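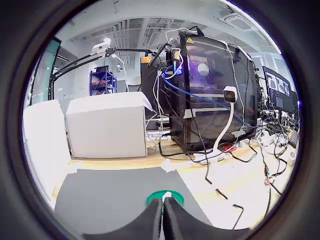 Rédigé par la chargée du projet Garel, atelier de conditionnement, Drutport

Rapport d'avancement à l'attention du fonds Sokar – février

Le poste d'essai est monté dans le local informatique. Les réglages portent pour l'instant sur deux gestes, saisir une petite pièce claire et approcher un couvercle rond. Le bras ne travaille pas encore en ligne.

À l'atelier, 14 opératrices et opérateurs ferment les pots à la main. Nous leur avons demandé quels gestes confier à la machine en premier. La pose des couvercles arrive en tête, devant le tri.
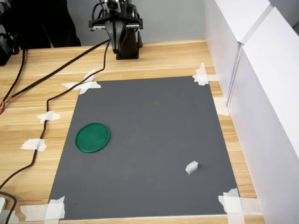 Couvercle vert et bloc de mousse blanche sur le tapis du poste d'essai.

Les 24 heures de formation prévues par personne sont programmées – 40 % sont faites. L'équipe de nuit a demandé des séances à 6 h, en fin de service, ce qui a été accepté. Deux points restent ouverts avec l'intégrateur Song : la prime de poste et la répartition des pannes simples entre atelier et maintenance.
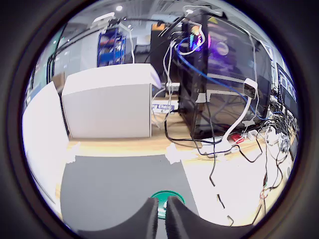 Les doigts de la pince devant le couvercle, côté ordinateur.

Aucun emploi n'est supprimé dans cette phase. Prochaine étape : une série de 60 fermetures, avec relevé des reprises manuelles.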